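Home Products Paper Kits Guides Spare Sheets Contact

Camargo Paper Airplane Kit
Section 2: Folding Your First Plane

Welcome to the part everybody wants to get to! Before you begin, take your time laying things out, and don't worry if your first plane comes out a bit lopsided (ours certainly did, and it still hangs over the packing bench at Uddale).

What you need: one sheet of Florkelach folding paper and a flat table. A tablecloth is fine as long as it's pulled smooth, although a bare tabletop will give you a sharper crease.

1. Lay the sheet down with a short side facing you. Fold it in half lengthwise, press along the fold, and open it up again.

2. Bring both top corners in to the center crease, so that they meet in a point. Go slowly here, as this point is going to be the nose.

3. Fold the slanted edges in to the center once more. The nose will now be long and narrow, and the paper will start to feel thick under your fingers.

4. Fold the whole plane in half along the center crease, with the earlier folds tucked inside.

Note: Bright paper is much easier to find again behind the sofa. We like the orange.
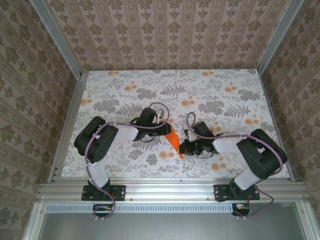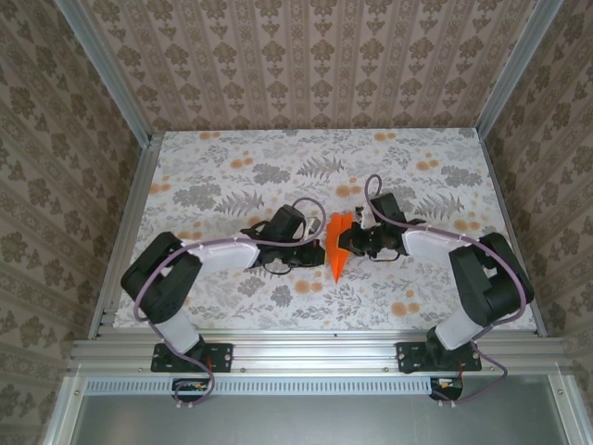 Orange on a leafy print. 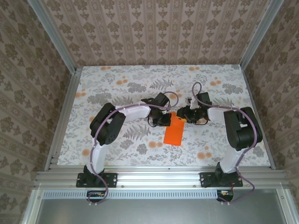
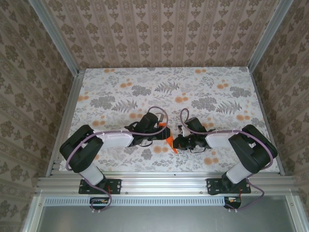

5. Fold the first wing down so its edge runs level with the bottom of the plane, then turn the plane over and do the same on the other side. If the two wings don't match, open them both and try again. Paper is very forgiving the first couple of times, a little less so after that.

6. Lift the wings until they stand out level, and leave the plane under a heavy book for 15 minutes. You can skip the book if there are children waiting!

CAUTION: The finished nose is pointed. Never throw a plane toward anyone's face, and keep pets out of the room while you are flying.

Note: If your plane dives, bend the back edge of each wing up just a tiny bit and throw again, gently. If it climbs and stalls, flatten those bends out. Change only a little between throws, or you'll be chasing it all afternoon.

Trasari Paper Goods | Contact us | Copyright Trasari 2000 | Back to top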